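Storage and Organization – Community Help

Small drawer box for wooden blocks: should the blocks be kept in the drawer or on top?

Posted in: Classroom and Activity Room Supplies
Status: Open
Views: 1,126

Cheema Learning Center – Supplies Desk
2023-01-26

Our center maintains a number of activity tables for younger visitors. Each table has been assigned a small white plastic drawer unit, of the type with an outer sleeve and a single sliding drawer, in which plain wooden blocks are to be stored at the end of each session. The tables are covered with printed fabric.

Two difficulties have been reported by staff. First, the drawer does not always close fully after the blocks have been put away. Second, the units move on the fabric when the drawer is pulled, and the cloth gathers underneath. We have 29 units in service and would prefer not to replace them. Guidance is requested on the correct way to load the drawer, and on whether blocks may be left on the flat top between sessions.

Musum Activity Rooms
Accepted by the original poster

We use comparable units and have issued written instructions to our staff on both points. The relevant portion is reproduced below with minor changes.

Before loading

Remove the drawer completely and check the inside of the sleeve. A block that has slipped over the back of the drawer will stop it from closing, and it cannot be felt from the front. In our rooms this accounted for most of the reports received. Wipe the runners with a dry cloth. Do not apply oil or furniture polish, as either will transfer to unfinished wood and leave a mark.

Loading the drawer

Blocks should lie flat, in a single layer. Measure the inside height of the drawer and compare it with the largest block in the set; if the block stands higher than the rim, it should be stored elsewhere. The drawer should be pushed by the knob, at the center. Pressure on one corner causes the drawer to turn slightly and jam.

Use of the top

The flat top may be used as a staging surface while the drawer is open. We ask staff to set the blocks in a short row, well in from the sides, and to transfer them one at a time – this keeps the cloth clear and makes a missing piece easier to notice. Blocks should not remain on top overnight.
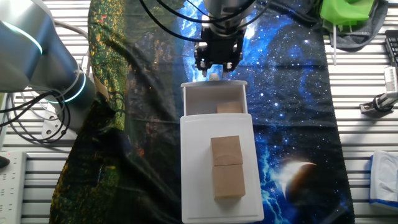 Movement on the cloth

A table covering with a large printed design, such as the blue outer-space pattern under the white box in the photograph, is often a light fabric with little grip. Place a thin non-slip mat between the cloth and the table, and a second, smaller piece beneath the unit itself. The cloth should be pulled flat before the unit is set down. Staff should hold the sleeve with one hand whenever the drawer is opened.

Gruvach Facilities Office

We had the same problem and used removable adhesive strips, 4 to each unit. They hold well on a bare table. On fabric they do not hold for long, and they collect lint. I would not repeat the purchase.

Trinosport Youth Programs

The previous replies are generally sound. We would add that the drawers should be labeled to match their sleeves. Ours were mixed during a cleaning in June, and several no longer fit as well as they had – the units look identical but apparently are not. We have no recommendation regarding the mats, as our tables are not covered.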